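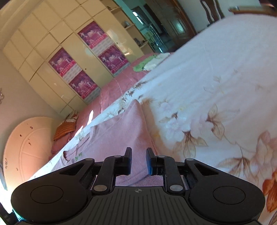 *A folded pink knit on a flowered bedspread. Folding knits flat keeps their shoulders in shape.*

Séverine Mallet repaired sweaters for a living before she began to teach folding, and she still does not trust hangers. "A hanger pulls the wool down all winter," she told me. Her method uses the bed, because a table is often too small.

She begins with the sleeves. Each one is laid across the back, and the ribs should run straight.

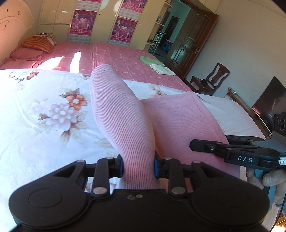 The cuff must not be stretched, she says, even when it looks short. Then the body is folded in 3, and the sweater goes on the shelf until December.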